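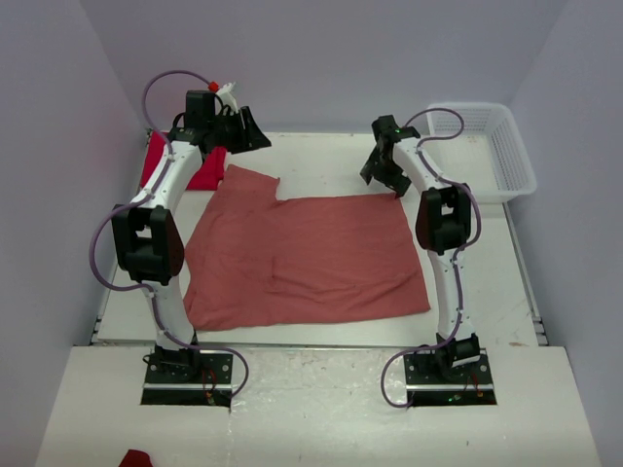 Page last changed: November 22, 2021

Flat Cloth Handling: Frequently Asked Questions
Givmont Textile Care, Vanholm site

These answers cover spreading, checking, folding and storing flat cloths after drying. Washing formulas and stain treatment are on separate pages. Fitted items, towels with hanging loops and anything with a zipper are outside the scope of this page.

What counts as a flat cloth?

Any single-layer, hemmed textile without elastic, fasteners or padding. Table covers, tray cloths, wipes and plain napkins all qualify. A cloth that has lost part of its hem is still handled as a flat cloth until the inspection step, where it is pulled.

Does a cloth have to be perfectly flat before the first fold?

No. It has to be flat along the fold line and at all corners. Soft wrinkles across the middle, like those in the salmon-red cloth on the table, are acceptable at the spreading stage and are smoothed by hand before the first fold. A corner that is folded under or bunched is a different matter. Its upper-left corner would have to be opened out first, and so would the notch-like fold along the top edge. If a corner is trapped inside the first fold, the finished bundle has a thick spot and will not stack level.

In what order should the corners be opened?

Far corners first, then near corners. Hold the hem, not the body of the cloth, and pull away from the center. If one corner springs back, lift that whole side and lay it down again. Pulling harder on a single corner skews the weave, and the skew shows up later as edges that no longer meet.

How do I tell a skewed cloth from a badly cut one?

Fold it in half with the hems together, then unfold it and fold it in half the other way. A skewed cloth will usually come square after being pulled gently along the short diagonal. A badly cut cloth will show the same mismatch every time. Set badly cut cloths aside for Khoa Mạch in receiving, with the lot tag if it is still attached.

Why are white tables used?

Contrast. Lint, loose threads and dye transfer are easier to find on a white surface than on steel or wood. White or cream cloths are the exception and are spread on the gray mat kept under each table. Return the mat after use.

Can a second cloth stay on the table while I fold the first?

Yes, if it is at the back and clear of the working area. It must not lie under the cloth being folded. Check that any waiting cloth is dry before placing it next to one of another color. Reds are the usual source of transfer.

Are all reds sorted together?

No. Salmon, coral and washed-out pinks go in the light red group. Bright red and burgundy go in the dark red group. If a cloth could belong to either, compare it with the sample card on the side of the shelving, on the hem side and out of direct sun. Faded cloths are sorted by their present color. The color on the original order is ignored.

What is the standard fold?

Half, half, then thirds. The first fold brings the far edge to the near edge. The second brings left to right. The thirds are made from the open side inward, so that the closed edge faces out on the shelf. Large table covers get an additional half fold before the thirds.

What tolerance applies to the edges?

After the first fold, the two edges may be offset by up to 10 millimeters at any point. Beyond that, open the cloth and repeat the fold. Do not correct the offset by tucking. The tolerance is not applied to wipes, which only need to fit the dispenser.

Which basket should I use?

White mesh baskets with perforated sides are for dry cloths at the folding tables. The perforations let remaining warmth escape, so cloths straight from the dryer may be placed in them. Solid-sided bins are for soiled items only and are not brought to a folding table. Folded bundles go in on edge with the closed side up. Unfolded cloths are dropped in singly and are not pressed down.

Where does the basket go?

At a back corner of the work area, on the side where the folded bundle ends up. For the standard fold this is the right. Left-handed folders may reverse both the fold and the basket position, but the closed edge must still face out on the shelf.

How many cloths go in a bundle?

Tray cloths and napkins are bundled in tens. Table covers are stacked in groups of 2. Wipes are counted by weight on the Cindo scale, and one sleeve holds 100. If the scale reads short, add cloths until the display clears. Do not round.

Can creased cloths be folded and pressed later?

Only if the creases run with the intended fold lines. Creases that cross a fold line set harder under the weight of the stack and need steam to remove. Put these back through a short dryer cycle with a damp cloth and fold them on removal.

What happens to cloths that fail inspection?

Holes, open hems and permanent stains are the common grounds. Failed cloths are clipped at one corner and moved to the rag shelf. They are recorded on form 88 by color group and size. A missing lot tag is noted on the form but is not a reason to fail a cloth.

May I use a folding board?

Yes, for napkins and tray cloths. The Panagiotou board in the supply cabinet has slots for both sizes. It is too narrow for table covers. Wipe the board before changing color groups.

How long can folded stock stay on the shelf?

There is no fixed limit for colored stock. White stock is rotated front to back each time a new bundle is added. The shelves are emptied and wiped down every December, and anything with a set crease line is refolded at that time with the fold shifted off the old line.

Who answers questions not covered on this page?

Folding and inspection: Chae-won Yoo
Receiving and lot tags: Khoa Mạch
Baskets, tables and shelving: Iestyn Ifans

Related pages: Dryer Loading; Color Groups and Sample Cards; Completing Form 88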